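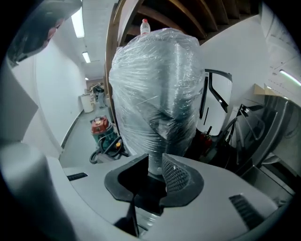 Gripper trials: common questions

Which grippers are you comparing?
Two hand-held units, the Skollell and the Maddocks. Both carry a camera, and both save to the same Sistex controller so the logs line up.

Why do the two finger pads look different?
We run mixed pads on some trials. One is smooth black rubber and the other has a perforated mesh face. Smooth pads hold well on flat card and tend to creep on stretch film. We want to know if one mesh pad is enough or if you need the pair.

Do you only test on boxes?
No. Film-wrapped items are on the list, and so are loads with something small resting on top, like a plastic bottle. A top item shows up any jerk in the lift very quickly.

How many grasps per gripper?
600 with each pad set. The Maddocks was 122 short on 12th March and will be finished before the Lollusham visit.

Does the glare off the film matter?
Yes, under ceiling lights. Depth readings get patchy on shiny wrinkles — lower exposure helps, but dark items then lose detail.

Can I send in my own gripper?
Yes, if it weighs under 700 grams and has a standard mount. Write to Khalil Chamoun first, and include the pad material and jaw opening. The next open slot is in July.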